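Workshop notes: the Testa dimmer rack

The 18 dimmer channels donated to the Lunonberg workshop in September have now been tested, and most of them can go back into service. The rack came out of the Greven theater when the house changed over to LED fixtures. It is a Testa unit, built for tungsten loads, and it arrived with its patch panel, two spare control cards and a box of loose connectors.

Man-lok Chow ran the load tests over three evenings. Each channel was brought up in steps to full output on a resistive load and held there for 71 minutes. Line voltage was logged at the input terminals and at the output, and the heat sink temperature was read with a contact probe at the end of each run. Two channels failed. One would not drop below half output, which points to a shorted thyristor. The other flickered at low levels and settled once it was past a quarter of its range. Both have been tagged and disconnected at the rear terminal strip. Please leave the tags on.

The remaining channels are within the limits printed on the rack door. They are not suitable for LED lamps. A leading-edge dimmer needs a certain minimum load to switch cleanly, and a single LED lamp does not supply it. Members who want to use the rack for the large filament lamps on the front wall should keep to one circuit per lamp and bring the level up slowly. A cold filament draws many times its running current for the first fraction of a second, and the old fuses do not always tolerate it.

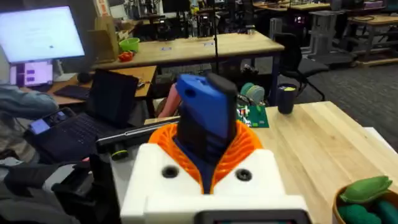
On the wooden table, with the bowl at the side.

The control side took longer than the power side. The rack expects an analog signal of zero to ten volts on each channel, and the lighting desk we now use sends digital control data over a single cable. Flolleo supplied a converter board at cost. It is mounted on the inside of the left panel with its own supply, and the address switches are set so that the first channel of the rack answers to the first address on the desk. If you change the switches for an event, write the old setting on the card inside the door and set them back before you leave.

Ground continuity was checked from the chassis to every outlet. One outlet on the lower row had a loose ground screw, now tightened. The cooling fan has been cleaned and its filter replaced. The fan is loud at full speed, so the rack will stay in the store room with the door to the hall closed and the vent open.

Still to do: replace the thyristor in the shorted channel, trace the flicker in the other, and relabel the patch panel, where half of the numbers have worn off. Anyone who can solder and is free on a weekday evening is welcome to help. The first supervised session with the rack in use is on 11th March. Bring insulated tools if you own them, and wear closed shoes.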